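Robotics methods > Learning from demonstration > Splitting long two-handed demos

How do people segment a cutlery sorting demo when the two hands overlap?

Posted by Angharad Ifans

I'm in the second year of a master's and working through a set of kitchen demonstrations collected with two hand-held grippers, each with its own camera. Nothing is teleoperated. A person holds the grippers, does the job, and we train a policy on what the cameras saw plus the jaw widths. The full set is 3372 episodes over several households. I'm only looking at the cutlery ones.

My question is about cutting the episodes into stages. The method I'm copying (our lab calls it the Parri split, after the person who wrote the script) puts a boundary wherever a jaw closes past a threshold and stays closed for 500 milliseconds. It works well for single items like a cup or a sponge. With cutlery it gives me a mess. Some episodes come out with 17 stages and others of the same job come out with four.

Part of the trouble is that the holder and the things in it both get gripped. When one gripper has the whole holder by its base, the script writes "grasp" in the same way it does for a single spoon, and the policy seems to treat the two as one skill. The holder is much wider, and whatever is standing in it moves along with it.

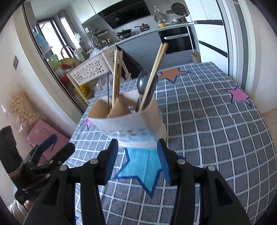
What I've tried so far

Raising the threshold to a full second. Fewer false boundaries, but it drops the quick chopstick grasps completely.

Running the split on each gripper separately and merging afterwards. The merged labels disagree wherever both hands are busy.

Labelling by hand. I did 13 episodes in an afternoon and my labels didn't match Rhydian's on the same files, mostly over where a lift starts.

Is there a usual way to handle this? I'd like to colour the stages by object and skill for a figure due in January, so the labels need to make sense to a reader as well as to the training code.

Answers

Martti Partanen

Just use a longer window. We had the same thing with tools on a bench and a median filter on the jaw width fixed most of it. Don't overthink the labels, the policy doesn't read them.

Eluned Hopkin

I don't agree with the filter. It'll hide the short grasps, and you've already said those are the ones you're losing.

What we did on the Brerkance project was stop using the jaw signal as the only source. Keep it to propose boundaries, but let each proposal carry two extra fields: the jaw width at closure, and whether the view from the other gripper's camera changed in the same half second. Width separates a container from a utensil most of the time. It won't separate a spoon from a chopstick, so don't ask it to. For that you need the image.

Then write the stages as pairs, one label per hand, and don't merge them. A row might read "left: free, right: hold spoon". If the holder goes up while the other hand is still gripping a utensil, both labels are true and there's no conflict to sort out. The count per episode goes up a bit but it's consistent between people.

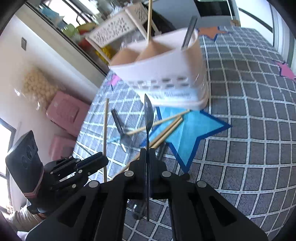
You'll also want a rule for clutter. When several chopsticks are lying across each other, a hand will often close, open a little and close again before it has the one it wants. We treat everything up to the final closure as one "approach" stage for that hand. Without that rule you'll get a boundary at every twitch, and I suspect that's where your high counts come from. Check the long episodes for it before you change anything else.

On the lift, pick something measurable. We used two centimetres of travel in the gripper pose after closure. It's arbitrary, but two labellers will get the same frame, and the Prudley annotation tool can draw that line for you if you load the pose track.

One caution. Paired labels helped our stage classifier a lot. They made very little difference to the success rate of the end-to-end policy, so if that's the number your supervisor cares about, don't promise much.

Yasuo Takeda

Agree with Eluned on pairs. I'd add an "unsure" label and leave those bits out of training, though ours came mostly from blurred views during fast moves. Also check that your two cameras are on the same clock. In one of our Lidirance batches the left ran behind the right and every handover looked wrong until we fixed the offset.

Comment from Angharad Ifans

Thanks all. The re-grip thing is right, I went back over the worst episodes and most of the extra stages are the same chopstick. Will redo the set with pairs and the two centimetre rule. Haven't checked the clocks yet.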